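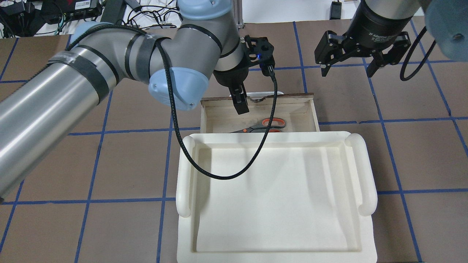

Tool Retrieval from a Drawer with a Two-Arm Cell: Perception and Planning Software

Project report, Wesmont Robotics Lab, November

1. Goal

The task is to take a pair of scissors out of an open drawer and place it in a tray. Our part of the project was the software between the cameras and the arm controllers. The controllers were left as delivered. We wrote the detector, the grasp selector and a small task planner named Cumard.

2. Workspace frame

All poses are expressed in a table frame. The blue tape grid gives a quick visual check of that frame – if projected grid lines drift from the tape in the overhead view, calibration is repeated before any motion is allowed.
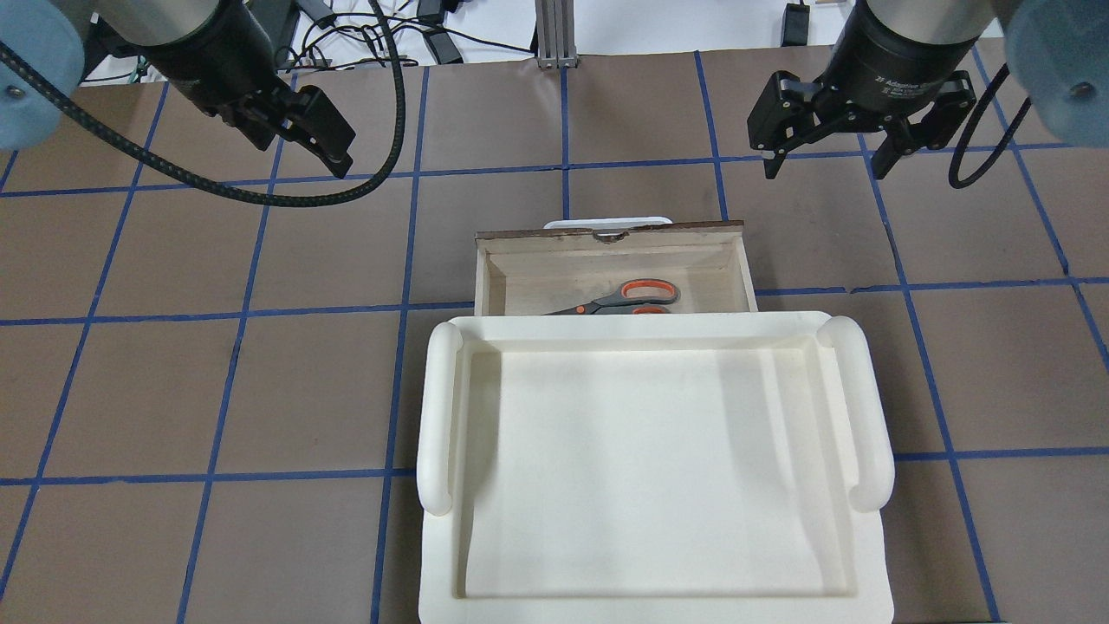

Figure 1. Head camera view: drawer with scissors, white tray in front, both grippers above the table.

3. Perception

The head camera supplies a coarse position only. Near the front wall of the drawer the blades are partly hidden, and the segmentation mask often loses them. The planner therefore moves the wrist camera over the drawer and runs a second detection there.
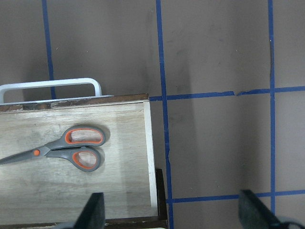 The second pass fits a line through the blades and the pivot screw and returns a grasp point on the shanks, between the pivot and the finger loops. Orange is segmented first, as it separates well from pale wood. We trained on 200 labeled wrist images and held out 40 for testing. The detector runs at 5 Hz on the lab workstation.

4. Planning

Cumard is a state machine with explicit preconditions. Each state may retry once and then returns control to the operator. Collision checks use the Rokusance library with box models for the drawer walls and the tray rim. The gripper cable is not modeled. We added a fixed margin of 60 mm on the cable side, which rules out some valid paths.
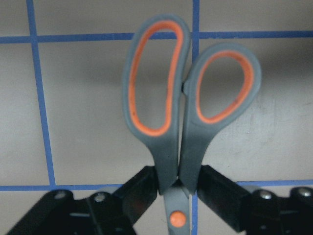

Grasp confirmation compares finger opening with the expected shank width. A closed reading with no object sends the planner back to the second detection. Opening width alone cannot tell a grasp on the shanks from one on a finger loop, so a wrist image is stored with every attempt and labeled by hand.

5. Open issues

Camera and joint timestamps come from different clocks. The Ó Ceallaigh filter we use to align them needs a restart after long idle periods. Placement in the tray is still open loop.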